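Kapitel 2
Ehrenamt in der Gemeinde: Wie eine Blutspendeaktion entsteht

Lernziele
Nach diesem Kapitel können Sie die Aufgaben einer örtlichen Freiwilligengruppe beschreiben, einen einfachen Ablaufplan lesen und erklären, warum die Werbung früh beginnen muss.

Einstieg
In Kerthorpe gibt es kein Krankenhaus. Wer dort Blut spenden möchte, musste lange Zeit bis nach Pevness fahren, und viele Leute haben das nur einmal gemacht. Eine Jugendgruppe aus dem Ort hat deshalb vorgeschlagen, die Spende in die Turnhalle zu holen. Am 20. Januar fand das erste Treffen mit der Gemeinde statt, im Mai war der Spendetag.

Für diesen Tag haben sich 70 Personen angemeldet. Die Gruppe hatte vorher 438 Briefe verteilt, auch in den Höfen an der Straße nach Plirnmont. Die meisten Zusagen kamen aber am Telefon – das hat die Jugendlichen überrascht, denn sie hatten mit einer anderen Reaktion gerechnet.

Das medizinische Personal bringt immer der Blutspendedienst mit. Die Gruppe selbst darf keine Spender untersuchen und keine Fragen zu Medikamenten beantworten. Sie ist zuständig für den Empfang, für die Getränke, für die Ruhezone und am Ende für das Aufräumen der Halle.

Begriffe
Träger: die Organisation, die für eine Aktion rechtlich verantwortlich ist.
Helferplan: eine Tabelle mit Uhrzeiten, Plätzen und Namen.
Ruhezone: der Bereich, in dem man sich nach der Spende erholt. 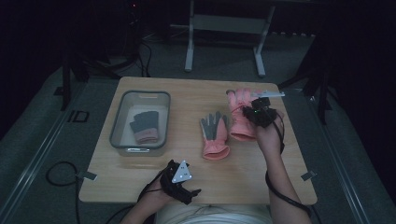
2.1 Die Aufgaben verteilen
Eine Gruppe arbeitet ruhiger, wenn jede Aufgabe vor dem Spendetag einer bestimmten Person gehört. In Kerthorpe wurde der Helferplan zweimal geändert, weil am Empfang zu wenige Leute eingetragen waren. Lesen Sie zuerst den Plan auf der nächsten Seite und notieren Sie, welche Zeiten noch frei sind.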